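4.3 Controller comparison under camera change

The grasp tests in the previous section used a single camera and a single controller. We now hold the gripper model fixed within each run and ask how much of the spread in placement error comes from the controller and how much comes from the view it is given. The question came up early in the project, when the same checkpoint scored well from one camera and poorly from another, and it was unclear whether the policy or the low-level loop should be blamed.

Two controllers are compared. The first, Uvach, is a joint-space impedance controller with fixed stiffness. It receives target joint positions from the policy and fills in between them with a cubic profile. The second, Namboodiri, is an operational-space controller that takes end-effector poses and sets its own stiffness along the approach axis once the estimated contact force passes a threshold. Both run on top of the same policy network, trained once on the same demonstrations, with the action head changed to match the controller input. No further tuning was done after the comparison had started. The policy runs at 20 Hz in both cases, and both controllers run at the physics rate of the simulator.

All runs take place in the Skolstead scene set. The work area is a blue mat on a wooden table, with one target toward each end of the mat. The objects placed there vary by task: fixtures, trays, a board assembly between upright pegs, and flat boxes with little relief. We picked these objects for their different clearances. A board between pegs leaves the fingers little room to correct sideways, while a flat box can be approached from almost any direction but gives the camera few edges to work from. The room around the table is rendered with ordinary furniture. It stays in for all runs – removing it raised the scores of both controllers and hid the difference we wanted to measure.

Camera poses were drawn once and then frozen. There are seven of them, and they differ in height, bearing and distance to the mat. A pose was accepted if the whole mat could be seen with the arm parked out of the way. It was not rejected if the arm hid part of the mat during the approach, which happens often with the steeper views. Lighting was kept the same in strength but the shadow direction changes between tasks, so that the shadow of the arm reaches the mat in some approaches and stays on the bare wood in others.

An episode starts with the gripper at a random pose above the table and ends when the part is released, when the time limit is reached, or when the contact force goes over the safety limit. After release the simulator is stepped for a further 2 s before the part pose is read. Without this pause, parts that are still rocking are sometimes scored as placed. We ran 2,106 episodes in total, split evenly between the two controllers, with matched starting poses. Matching matters more than we expected: in a first round with unmatched starts, the effect of the starting pose was as large as the effect of the controller.

Figure 2. Simulated views of the work area in the Skolstead scene set, each with the blue mat on the wooden table. (a) Board assembly and black fixture on the mat, no gripper in view. (b) Black parallel gripper, fingers down, beside the black tray at the back of the mat. (c) Same types of assembly as in (a), gripper held clear of the table. (d) View with the light-colored gripper over the mat, covering part of the gray object. 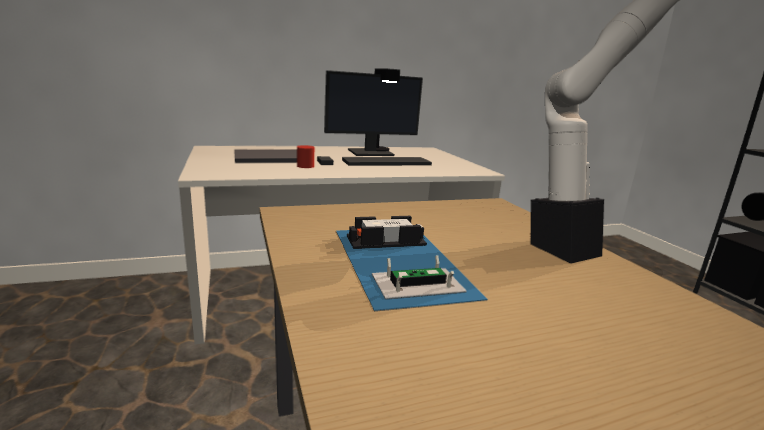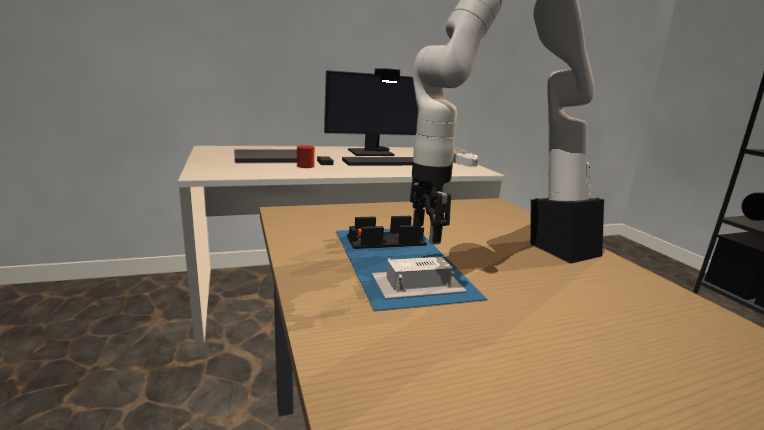
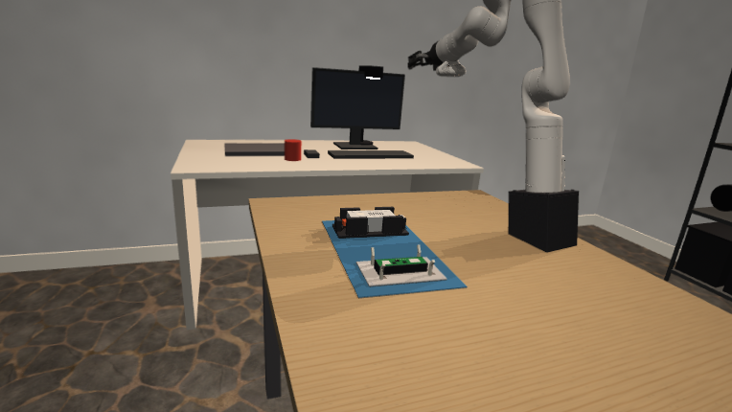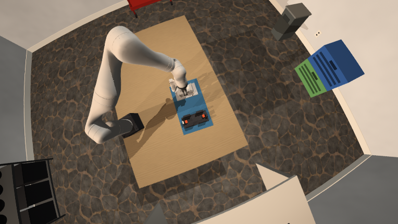 Shobha Mathew objected, on reading a draft of this section, that a comparison across camera poses says little about a controller, given that neither controller reads the image, and that any difference must therefore come from the policy head. The objection is fair in part. The camera acts on the controller only through the targets the policy sends. But those targets get noisier as the view gets worse, and the two controllers treat noisy targets in different ways. Uvach tracks them closely and passes the noise on to the wrist. Namboodiri smooths them near contact, which removes some of the noise and also delays real corrections. To separate the two effects we added a control condition in which the policy is replaced by the ground-truth target plus Gaussian noise, with the noise level fitted to the target error measured at each camera pose.

In the control condition the ordering of the controllers is the same as with the policy in the loop. Namboodiri has the lower median placement error for the tasks with tight clearance, and the gap grows with the noise level. For the flat boxes the two are close, and Uvach is slightly ahead at low noise. We read this as support for treating the difference as a property of the controllers, at least in the tight tasks. The policy head does contribute. With the policy in the loop the gap between the controllers is wider than the noise model predicts at the poses where the arm hides the target, and the Gaussian model has no way to represent that: target error under occlusion is biased toward the last visible estimate, and it stays biased for many steps in a row.

Failure types also differ. With Uvach, most failures in the peg task end at the force limit. One finger meets the top of a peg, the fixed stiffness keeps pushing, and the episode stops. With Namboodiri the same contact usually lowers the stiffness, the finger slides off, and the attempt goes on, though often with the part turned in the grasp. Such episodes count as failures when the final angle is outside the tolerance. Time-outs are rare for Uvach and common for Namboodiri, which slows down near contact and can end up hovering when the threshold is crossed repeatedly.

Tharun Kartha and Diệp Vũ reran the peg task with the contact threshold raised. The hovering went away, and so did most of the advantage in placement error. We report the original threshold in the main results and the raised one in the appendix, together with the unmatched first round.

Two limits of the setup should be kept in mind. The first is contact. The simulator treats the fingers as rigid bodies with a friction cone, so soft fingertips, which would hide some of the difference between the controllers, are outside what we can test. The second is timing. Images reach the policy with no delay. On hardware, a late image would act much like extra target noise during fast motion and very little during slow motion, and would probably favor the slower controller. A set of runs with delayed images was started in December and is not part of this comparison.

Camera pose remains the larger factor overall. Moving from the best pose to the worst changes the median placement error more than swapping the controller does, for every task in the set. The worst pose is the same for both controllers. It is a steep view in which the wrist comes between the camera and the target late in the approach, and raising the image resolution at that pose gave no measurable gain. Adding a second camera at the best pose did help, but the runs were made with a policy trained on two views and cannot be compared directly with the rest.

The per-task results are listed in Section 4.4, where the gripper models are compared at the best camera pose only.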